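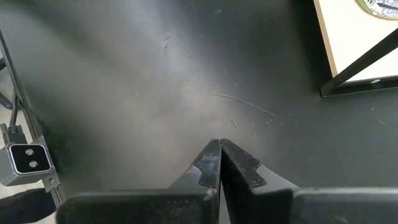

Can a machine wipe down a workshop table at the end of the day yet? Only partly, and a person still has to go over the corners.

April 2025, bench notes

Table-wiping trials, second batch. 200 runs on the open tabletop, 82 of them passed without a second wipe. Fine dust is the hard part. Crumbs and shavings get picked up, dust mostly gets moved somewhere else.

Elaine Araújo wants the pass mark set by touch. I would keep the lamp check — it is slower, but two people get the same answer.

Scratches in the top still get flagged as dirt, so the arm keeps going back to them. Rosalind Szabo has the Kamata settings and will try a higher threshold.

To do: new cloths, rerun at the low speed, copy the log to the Tollano folder.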